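**Handling rules, v2 — please read before your next session**

Quick one from the Clollance desk, more in the January issue if I get the time. The new handling rules for hand-held gripper work are out. Two pages. Mahtab Daneshvar wrote them up after going through 346 recordings from the Kekana and Dandton homes, and 59 of those had to be binned. Mostly small stuff, mostly avoidable.

Main changes:

- **Foil and soft packets** — grip the lower half, both pads flat, stop squeezing once it holds. No shaking it to check. If the contents bulge, let go and start again.
- **Two grippers on one table** — agree who moves first. One waits, jaws still, untill the other has let go. Crossed arms = stop the recording.
- **Green light on before you touch anything.** Seperate check for each hand, not just the left.
- **Food stays sealed.** Nothing gets opened, nothing gets bitten, and it goes back to the household afterwards. 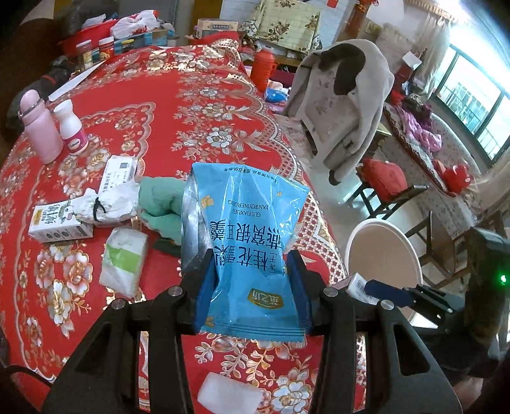

Also clutter. We've had people asking if they should clear the table first and the answer is no. Leave the household's things where they are — shopping, bottles, bags, the lot. Old rules said "prepare the surface" and half of you took that as tidy up. Our wording, our fault, it's gone now. Only exceptions are glass near the edge, anything hot, and post or medicine with a name on it. Move those, note it on the sheet, carry on.

Pads: wipe between items, swap after 50 sessions even if they look fine. Grudcombe has spares in the blue drawer, sign for them please. Last month we were short and I've no idea who had them.

Still being argued over — whether upside-down packets count as a fault. Mahtab says no, as long as the grip is steady and you don't turn it midway. Dandton lot want them redone. For now leave them in and tick box 61 on the sheet.

Comments on v2 to Mahtab, not me. She wants them before the next print run, and page numbers would help.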